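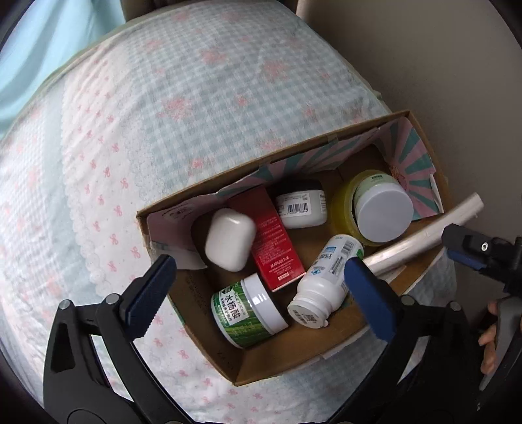 Spare pads and other parts for hand-held grippers, how many should I budget for?

Posted by citwood_newbie

Hello all, and thank you for such a friendly board! I'm planning our first equipment order for January and I have room for two hand-held grippers, plus a little extra. We'll be picking up small household things, mostly jars and bottles. Fonville quoted me 212 dollars for a parts kit and I honestly can't tell if that's sensible or silly.

fuzzyslippers64

Buy the kit. You'll want it sooner or later.

Posted by pivot_and_pin

Welcome! I went through this very thing last spring, so forgive me if I ramble a bit. We skipped the kit and bought pads separately from Brimus at 65 dollars for a set, and I'd do it that way again — the arms have held up fine for us, and the pads are what we keep replacing.

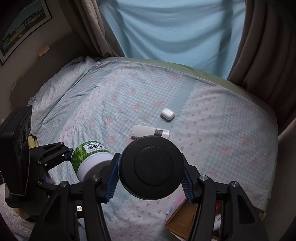
For a two-gripper budget, I'd put down five sets of pads and leave the rest of the money alone until you know your own habits. Do think about what you'll be holding, though. A round lid like that black one, pinched from both sides, depends a great deal on the ribs of the pad, so ask Brimus for a ribbed set and check that it fits your fingers before you pay. Van Dijk carries pads too, but shipping was almost 64 dollars to us, so get a full quote from them first. Good luck, and let us know what you order!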